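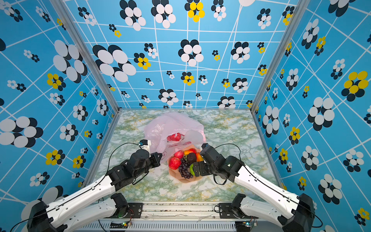 Two robot arms, with fruit and a plastic bag on the tabletop.

Home | Talks | Papers | Contact

Speaker notes — Who pays for the reserves?

Slide 1
Thank the hosts. Say up front that I'm talking about reserve service only, and mainly the part-time army units. Regular force numbers are in the handout.

Slide 2
Start with the budget cycle. Reserve training days are set in October, after the regular force has put in its bid. If the department comes in over, training days go first. They can be cut without a vote and without closing a base.

Give them the Finow example. The unit was funded for 35 paid days and got 32. It lost a full weekend and part of the range work. Pause for the table.

Slide 3
Employers. The current rules protect a reservist's job during a deployment. They say very little about short courses, and short courses are where most of the refusals happen. Leka and Medo are both towns with one large employer, so a single manager's view of leave can decide whether a local unit parades at strength.

Don't get drawn into tax credits here. Park it for questions.

Slide 4
Numbers. The government's target is 4,000 extra reservists. Recruiting has never been the hard part — people sign up, wait for a medical and a security check, and take another job in the meantime. Ask the room how long they think the wait is before showing the next line.

Slide 5
What the Wudico paper proposes, 3 items:
- a floor under training days, written into the defence act
- leave protection for courses as well as deployments
- one medical standard, with civilian clinics allowed to do the exam

The first needs legislation. The other two could be done by regulation, and I'd push for those in this sitting. Opposition members have said they would support the leave change. The floor is a harder sell because it ties a future minister's hands.

Slide 6
Leave the contact slide up. If someone asks about conscription, it's outside the paper. Handouts are by the door.

Notes last revised Dec 31, 2019

Contact us | © Wudico | Back to top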